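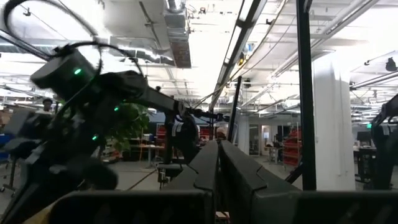

Womitz Yarns Brings Back Omska, Its Best-Loved Wool, in 72 Colors

Home Yarns Patterns Shops News Contact

News > Press Releases > Omska Returns

Print this page | E-mail this page

TRAVAR, 04/02/2019. Womitz Yarns is very happy to announce that Omska, the soft, sturdy worsted wool that so many knitters have written, called and (in one memorable case) sent a hand-stitched postcard to ask about, is coming back to yarn shops this May. The new Omska will be sold in 72 colors, in skeins of 200 yards, and will be carried at first by 76 independent shops, with more to follow as the mill catches up.

Omska was the first yarn Womitz ever made, and for a good many years it was the one most people knew us by. It went into mittens, school sweaters, baby blankets and more than a few Christmas stockings that still come out of the box every winter. We stopped making it when the small spinning mill we worked with closed its doors, and although we tried several other mills in the seasons that followed, the samples never felt quite like the old yarn. Some were too slick, some pilled after an evening's wear, and one was so tightly twisted that it squeaked on the needles.

"I kept a basket of the old skeins under my desk the whole time, and every time a new sample came in I would knit a square of each and put them side by side," said Ulises Arboleda, founder of Womitz Yarns. "My family got used to finding little gray squares all over the house. When the last batch arrived I knit my two squares, went to make coffee, came back and couldn't tell which was which. I had to check the labels! I called everyone in the office that same afternoon."

The new Omska is a three-ply, all-wool yarn, spun and dyed here in Travar. It knits up at five stitches to the inch on a size 7 needle, just as it always did, so anyone who has been holding on to an old Omska pattern can go right ahead and use it without doing any math. It holds a cable nicely, it blooms a little after its first bath, and it will put up with being ripped out and knit again, even more than once, if a sleeve needs a second try. We still suggest washing it by hand in cool water and drying it flat on a towel, away from the radiator.

Longtime friends of the yarn will find many of the old shades on the new color card, including Porridge, Barn Door, Wet Slate and the much-missed Pear Skin. Among the new ones is Guimarães, a warm, slightly smoky orange that Arboleda worked out over several weeks with the dyers after a trip to Portugal, and which has already been claimed by half the office for hats. Dye lots are printed on every label, and we do ask that you buy enough for your whole project at one time, as the heathered shades in particular can shift a little from lot to lot.

To go along with the yarn, Womitz is putting out a pattern book, The Omska Book, which runs to 89 pages and gathers up favorites from the old leaflets along with some brand-new designs. Readers will find the Travar Cardigan, now written out for a much wider range of sizes, as well as two pairs of mittens, a ribbed vest, a lap blanket and a sock with a short-row heel that we think is friendly enough for a first-timer. The charts have all been redrawn in larger type, which was far and away the most common request in the letters we received.

"People tell us about sweaters their grandmothers made, and they send us pictures of the elbows where they've been darned," Arboleda said. "I read every one of those letters. It's a lovely thing to be able to write back now and say yes, you can get it again."

Shops that would like to carry Omska may ask for a color card and an order form through the Contact page. Knitters can find their nearest shop under Shops. Single copies of the old leaflets are no longer available.

About Womitz Yarns
Womitz Yarns is a family-owned maker of hand-knitting wool and patterns, based in Travar. Its yarns are sold through independent yarn shops.

Print this page | E-mail this page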